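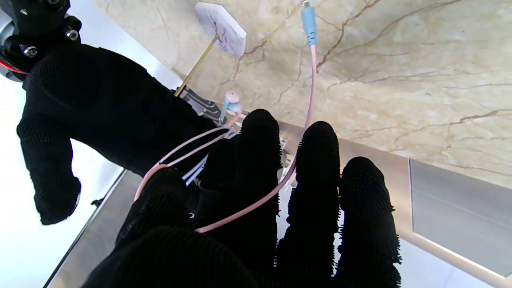

Clornerwood Adult Learning
Home Care and Small Repairs, Unit 4
Handout 11: Light Cables and Stone Walls

Read this before the practical. Bring the handout with you, along with a soft cloth and one charging cable from home. Any color or length will do, as long as you don't mind it getting handled by other people.

1. What this unit covers

Unit 3 dealt with power cords and strips. This one is about thin, low-voltage cables, the kind used for phones and small lamps, and how to keep them tidy next to a marble wall. Anything that carries household current goes back to the Unit 3 rules.

2. Terms

Connector - the stiff end piece that goes into the device or the charger.
Strain point - the short stretch of cable right behind the connector. Most cables fail here.
Drop - the part that hangs straight down under its own weight.
Slack - cable left over after the drop. It should lie in a wide curve.
Kink - a sharp bend that stays in the cable after you let go.
Veining - the colored lines in marble. Brown and rust tones are common in beige stone.

3. Handling

Hold the connector, not the cord, when you plug in or unplug. Let the cable hang for a minute before you coil it so that the twist can work itself out. If it keeps turning in one direction, turn the connector the other way until it hangs still.

To coil, lay the cable over your open fingers in wide loops. Don't wrap it tightly around your hand or around the charger. A thin cable can take a gentle curve across a finger many times over, but one hard fold can break the wires inside, and the outside may look fine.

Close with a cloth tie. Rubber bands get sticky in summer and leave marks on pale cables.

4. Working next to marble

Marble is softer than most people expect and it stains. Wipe the wall with plain water and a soft cloth, then dry it. No vinegar, lemon or bathroom descaler. Joyce Mosoti will bring a test tile on which you can see what vinegar does overnight.

Don't use adhesive hooks on polished stone unless the label says they are safe for it. Even then, try one low down where it won't show. A hook on a nearby painted panel or shelf edge is usually the better choice. Leave a small gap between cable and stone. Colored cables can pass their dye to a damp wall, and pinks and reds are the worst for it.

Veins are part of the stone. Don't scrub at them. If you are unsure whether a line is a vein or a rust stain, look for a metal fitting above it and ask before you clean.

5. Practical (Room 50, Kirkley building)

Work in pairs. One person holds the connector at shoulder height while the other checks the drop for kinks, starting at the strain point and going down. Swap cables and repeat. Then coil both cables, tie them and label them.

Write down on your sheet:
the length of the drop
where any kinks are
whether the strain point is sound, worn or split

Split cables go in the recycling box by the door. Don't tape them.

6. Before next time

Find one cable at home that hangs against a wall and make a sketch of how it runs. Mark the connector, the drop and the slack. Sketches go to Lucie Chan at the start of class.

Handout revised Aug 9, 2026. The July version had the wrong room number.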